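Clindmont Network Security Upgrade
Progress report to the Tapsell Fund
24 December 2018

Work since the June report has gone mostly to plan. The two main items were moving staff accounts to two-step login and replacing the old firewall at the Randlow office.

Logins. Of the 989 staff accounts, all but 20 now need a second step to sign in. The remaining 20 are shared accounts used by the front desks and the stock room. They can't be moved until each one is split into named accounts, and we expect that to take until the end of the next period. Help desk calls went up sharply in the first two weeks and have since dropped back to their usual level.

Firewall. The new unit at Randlow is live. The old rule set had around 400 entries, many with no owner on record. We carried over only the ones a department could confirm. Two printing rules were missed and had to be put back the next morning. The old unit is still in the rack, powered off, and will be wiped before disposal.

Patching. This is behind. Servers are current, but laptops that rarely connect to the office network are still missing updates. Tasteo, the ordering system, also runs on a version of its database that no longer gets fixes. The supplier has offered an upgrade — we have asked for a firm date and don't have one yet.

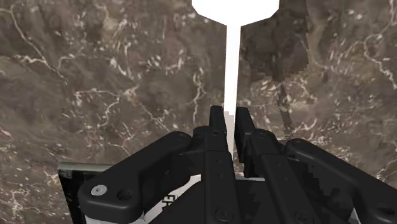
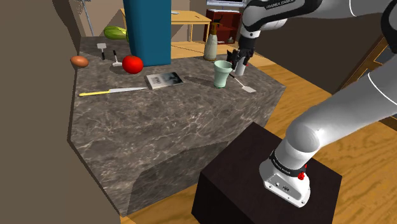
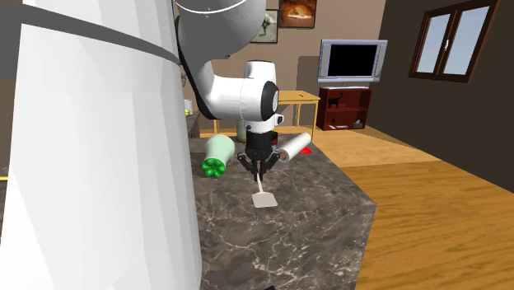 Spending. We are $3,000 under budget for the period, all of it from training sessions that were pushed back. We ask to carry this amount forward and use it for the same purpose.

Next period. Split the shared accounts, finish laptop patching, and run a restore test from the off-site backups. The last test covered file shares only — the next one will include mail and Tasteo. A copy of the test plan will go to the fund before the work starts.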